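Folding Hall: The Velach Line at Nekness

This gallery is about the linen laundry at Nekness and the people who work in the folding hall. The laundry washes table linen for restaurants, canteens and a few hotels. Until last spring all of it was folded by hand at four long tables. Now one of those tables is a robot station, which the staff call the Velach after the firm that built it. The other three are still worked by people.

The laundry folds over 2,721 pieces on a normal day shift. Napkins and small cloths go to the robot first. Tablecloths, aprons and anything with ties or lace stay with the hand folders. The text was put together from two visits to the hall in April and from talks with the people on the early shift, mainly Remzi Çetinkaya, who has folded linen at Nekness longer than anyone else there and now runs the robot station.

The work starts at 5:30 a.m. The dryers are emptied first, and the linen comes through in carts, sorted by customer. Before the robot, every cart went straight to the next free table. Now someone has to decide where it goes. That job did not have a name for the first few months. It is called routing now and is done in turns of two hours, so that no one stands at the carts the whole morning.

The robot has to get hold of a cloth by an edge or a corner before it can do anything else. For a person this takes no thought. For the machine it is the slowest part of the job, and it is where most of the stops happen. A corner that lies flat on the table is hard for it to pick up. One that stands up a little is easier. The folders learned this in the first weeks and changed the way they put cloths down.
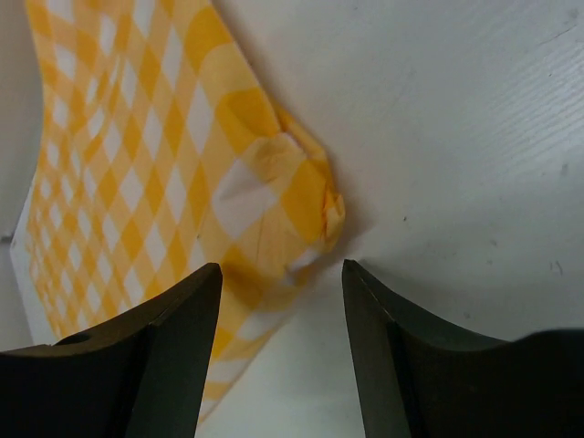

Gripper at the table with a yellow and white check, corner bunched up.

Checks and stripes caused trouble at the start. The software was set up on plain white napkins, and with a pattern it sometimes took a line in the weave for the edge of the cloth. Velach sent a technician for a week and the settings were redone. Checked cloths now run at nearly the same speed as plain ones, though dark blue is still slow.

When the robot cannot find a grip after three tries it stops and a lamp comes on. Whoever is on the station walks over, moves the cloth by hand and presses the green button. In the first month the lamp came on so often that Remzi stayed at the table all shift. These days he can fold at the next table and keep an eye on it.

"I used to finish the day with sore thumbs," he says. "Now it's my feet, because I walk more. I fold maybe half of what I did. The rest is checking and moving carts."

The best full day for the robot so far is 1,000 napkins. A usual day is 816. A fast hand folder can beat that, but not every day of the week, and the napkins were the part of the work people liked least. They are small and all the same, and the wrist makes the same turn each time.

No one was let go when the station came in. Two people who retired were not replaced in the folding hall, and one new person was taken on for stain checks. Pay for the station is one step higher than for the tables. Some of the folders think the routing turns should be paid at that step too. This was still being talked about when we visited.

There is less talk across the tables than before. The robot itself is not loud, but the fan in its cabinet runs all day, and the fourth table was the one in the middle where people faced each other. The hand folders have asked for the station to be moved to the wall by the Soler press. The power line would have to be moved first, and that is planned for the summer stop.

Training takes three half days. You learn the lamp codes, how to clean the gripper fingers and how to enter a new cloth size. Lint on the fingers has to be wiped off at each break. Seven people have done the training. Two of them did not want to stay on the station and went back to the tables, and that was fine with the shift lead.

Next door, the packing room still works the way it always has, with string and paper slips. A labeling machine from Sasel is on order.

Comments (3)

lintroller
We had a towel folder at my old job and it was the same with the fan noise. Ask them to put the cabinet in the hallway. Ours ended up there.

M. from packing
The string is going too, by the way. They want plastic bands when the label machine comes.

Early Shift
Is the 816 with or without the second sorting? On our sheet it was counted before the rejects come out.

Contact: Nekness Folding Hall Gallery | © All text and pictures, please ask before reuse | Back to top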